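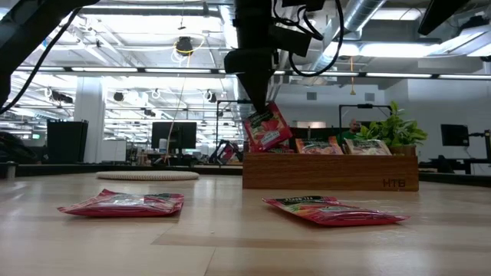

Haruna, the family snack maker from Soltard, announces today, 25 September 2023, that its autumn program for school lunches is open for registration. With this program, schools can order small packets of dried fruit and biscuits for pupils who stay in the building during the noon break. The packets are meant to stand upright in a long, low wooden box, so that a child can read the front and choose, for example, the red one with the sliced strawberries. The price for schools stays the same as in June.

In the first test period, 12 schools took part and 3125 packets were given out. "The teachers asked us for smaller portions and we have listened to them," says Kyung-hwa Ok, head of sales at Haruna. "We also changed the recipe of the oat biscuit, which is now made with less sugar."

Delivery is done by Cukix, a transport company which already serves the region with five vans. Schools outside of Soltard are asked to order around two weeks before the wished date.

Registration is possible by telephone or at the Haruna office. Questions from the press are answered by Ward Verstraete, who can also send the full price list and the ingredients of every product.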